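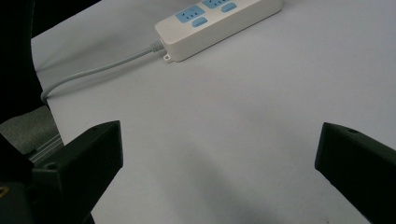

Figure 7.1 A power strip with light blue sockets and switches.

Course Library > Everyday Physics > Unit 3 > Chapter 7

Search this book Enter keyword Go

Chapter 7
Electricity in the Home

In October the town of Jelham lost power a little after six in the evening. Chepkoech Urio was cooking rice on an electric stove. Her neighbor Zoltán Bognár was running a space heater, a kettle and a washing machine. When the power came back, her kitchen worked as before. His did not. A breaker in the panel by his front door had opened, and it opened again each time he closed it. He unplugged the heater, closed the breaker once more, and the lights stayed on.

The supply to the two homes was the same. The difference was the load, meaning the total of everything drawing current at one time. Most of this chapter is about load: how to work it out, what it does to a wire, and how a circuit is protected when it gets too large.

You already know from Chapter 6 that current is the flow of charge past a point and that voltage is the energy given to each unit of charge. We now add a third quantity, power. Power is the rate at which energy is used, and it is measured in watts. For the simple heating appliances in this chapter, it is found by multiplying voltage by current.

P = V x I

An appliance that draws 2 amperes from a 230-volt supply uses energy at a rate of 460 watts. The same rule can be turned around. If the label on a heater gives its power and the voltage it needs, dividing the first by the second gives the current. You will do this many times in the exercises.

Appliances in a house are connected in parallel. Each one gets the full supply voltage, and each can be switched on or off without stopping the others. The currents add up on the way back to the panel, so the wire inside the wall carries the sum. A wire that carries more current gets warmer. Doubling the current through a given wire makes it heat four times as fast, and this is why a small overload matters more than students often expect.

An extension cord or power strip adds outlets but does not raise the limit of the circuit behind the wall. It also has a rating of its own, and the lower of the two limits is the one that counts.

The word "frequency" will come up in Section 7.4. Mains current changes direction many times each second - in much of the world the figure is 50 hertz, or 50 full cycles per second. For the first three sections you can set this aside and treat the supply as steady.

Energy use over time is recorded by a meter. The Urio household's meter read 3743 kilowatt-hours at the start of one billing period and 3860 at the end. The difference, 117 kilowatt-hours, is what the family paid for. We return to these readings in Section 7.5 and work out how much of the total went to the stove.

Before you begin

Review Ohm's law and the drawing symbols for a cell, a switch and a resistor. Find the label on one appliance at home and copy down its voltage and power. Bring the numbers to class - you will need them for Activity 7A.

7.1 Power and Current

Every electrical appliance changes energy from one form to another. A lamp gives out light and heat, and a fan gives out motion, sound and a little heat. We start with the kettle, where nearly all of the energy goes into warming the water and the sums are short.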